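Part-time office assistant wanted – Lomton

Linder is looking for someone to help in the office, mornings only, 24 hours a week. Start in January or sooner. Phones, mail, invoices, keeping the meeting rooms in order. Some lifting, not much.

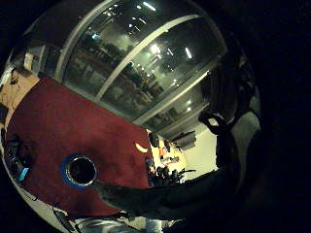 Desks behind the glass, Lomton office

You need: decent spelling (better than mine), a calm phone voice, basic spreadsheets. Experience with bookings a plus but we will train. Pay is hourly, paid every two weeks. Parking pass after teh first month. 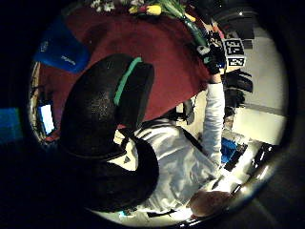

Flowers in hand, by the table

You'd report to Leena Pelkonen and share the front desk with Eero Rautiainen, who goes home at noon sharp. 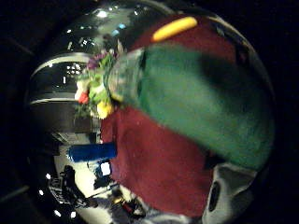

Hours are 8 to 12.48, five days, no weekends. Room setup is part of the job too – coffee, chairs, and flowers when clients come in. Mixed colors are fine, purple, red and yellow with plenty of green. Nothing fancy.

To apply – short letter and resume to Leena, front desk, room 423. No calls please, we wont pick up.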